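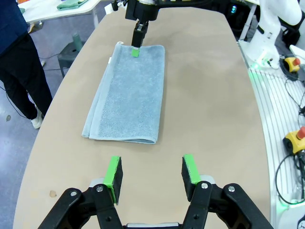 Tan work table, matte finish.

Home bar tips I've stopped believing, and a few I still use
Herman Sutanto
Posted Nov 20, 2024

Every spring somebody sends me a list of home bar hacks, and every spring I try a couple of them and end up with sticky shelves. This page started as my answer to one of those lists. It has grown. I've cut the parts where I was just complaining, or most of them.

Aging bourbon in a jar

You've seen the kits. A stick of charred oak, a glass jar, a label with a barrel on it. The Vernance kit has 1,428 glowing reviews on the store page where I bought mine, and I would love to know what those people were drinking before. The claim is that a stick in a jar does in days what a barrel does in years. What you get is whiskey that tastes more like wood. If that's what you were after, fine.

If you already own one, use half the stick and start with something 90 proof or higher. Taste it every day. Once it tastes like a pencil, there's no getting it back, and pouring in more bourbon only gives you a larger amount of weaker pencil.

Spiced bourbon at home

This one does work, though the recipes online use far too much of everything. One cinnamon stick, a strip of orange peel with the white scraped off, half a vanilla bean. Clove is where people go wrong. One clove for a full bottle, and take it out after the first night. I've read recipes calling for a tablespoon. I don't think the people who wrote them ever drank the result.

Strain through a coffee filter you've rinsed first. It's slow. Squeezing the filter to speed it up pushes the fine stuff through and you'll have to start over.

Vodka in the freezer

Harmless. At 40 percent alcohol it won't freeze solid in a home freezer, it just gets thick. Whether it gets "smoother" is another matter. Cold dulls your tongue, so you taste less of it. That's a good reason to freeze cheap vodka and a poor reason to freeze the expensive kind.

Don't put liqueurs or anything with cream in there on the same theory. Cream liqueurs go in the fridge if the label says so, and the label is usually right.

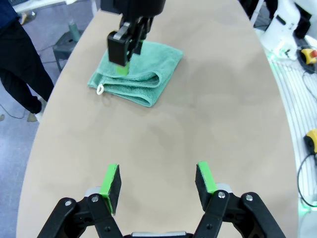
Large beige table, rounded edges.

Vermouth

Of all the advice on this page, this is the piece I'd keep. Vermouth is wine. Once it's open it goes in the fridge, and it should be gone in a month or two. The bottle that has been standing by the toaster since last April is why you think you don't like Manhattans.

Buy the half bottle even though it's worse value by the ounce. You pour the rest of the big one down the sink anyway. I've heard people recommend pumping the air out with one of those rubber stoppers. I tried the Lubis pump and a plain screw cap side by side and couldn't tell the two glasses apart, and neither could my wife, who has a better nose than I have. The pump is in a drawer somewhere.

Lay it down or stand it up?

Wine with a cork can lie down. Liquor stands up. Strong alcohol is hard on a cork, and a cork that has been soaking in it for a few years tends to crumble into the bottle the first time you twist it. If that happens, strain through a clean tea strainer, wash out the bottle, and find a stopper that fits from an empty. No harm done to the whiskey.

Sunlight is a bigger worry than most people think and fridge-style "bottle cabinets" are a bigger waste. A closed cupboard away from the stove does the same job. Bernberg sells a lit glass cabinet that, as far as I can tell, combines warmth and light, the two things you're trying to avoid.

Clear ice

The boiled water trick doesn't work. Boil it twice, boil it all day, you'll get cloudy ice. The cloud is mostly air and minerals shoved into the middle as the cube freezes from all sides at once. What helps is making it freeze from one side. Put a small hard cooler in the freezer with the lid off, fill it most of the way, and pull it out before the bottom part has set. The clear slab is on top. Let it sit on the counter a few minutes before you cut it or it'll shatter.

Is it worth the freezer space? For guests, maybe. It melts at the same rate as a cloudy cube the same size, give or take, whatever the fellow in the video says.
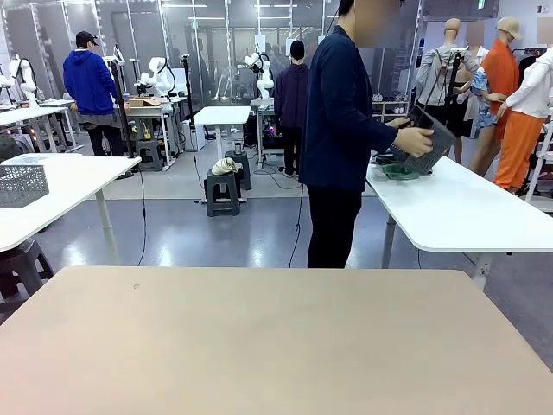 Bar tools are the other place where money leaks out. The Lolelholm set comes with 11 pieces and I use the jigger, the strainer and the long spoon. The muddler is varnished, and varnish has no business being pounded into mint. A plain rolling pin with no finish on it is fine. The tiny tongs have never picked up anything for me.

A stuck shaker: run cold water over the top half and warm over the bottom for a few seconds, then knock it with the heel of your hand where the gap between the two tins is widest. Banging it on the edge of the counter works too, but you'll dent the rim and then it leaks forever.

Simple syrup

Equal parts sugar and hot water, stirred, cooled, into a clean jar, into the fridge. A month, more or less. When you see threads in it, throw it out. Adding a spoonful of vodka is supposed to make it keep longer and I do it out of habit, with no strong feeling that it matters.

Sticky caps

Wipe the neck of the bottle with a warm damp cloth before you put the cap back on. If it's already glued shut, hold the cap under the hot tap and try again with a rubber glove. Pliers will get it open once, and after that you need a new cap.

I've left out the one about a silver spoon in the neck of a champagne bottle. Use a proper clamp stopper and drink it the next day.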